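Search talks Go

Speaker notes: running a supporters' podcast on no money

Slide 1. Say hello, mention Grundo FC, wait for the groan. We began in May with five listeners – four if you leave out Periklis, who was hosting.

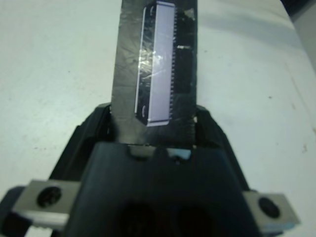
Slide 2. Away days. Play the clip of Bereket reviewing the pie. Stop before he reaches the referee.
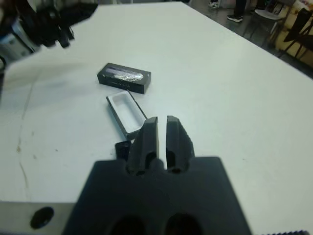

Two black fingers, slightly parted

Slide 3. Downloads: 1,547. Pause for applause, move on if none. 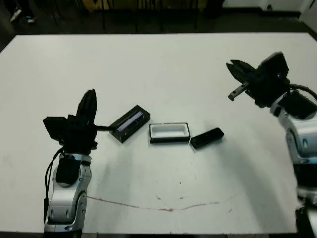 Arms on both sides of the white table

5 shares

Related talks
Evanthia Dimitriou: Commentary for the Hoarse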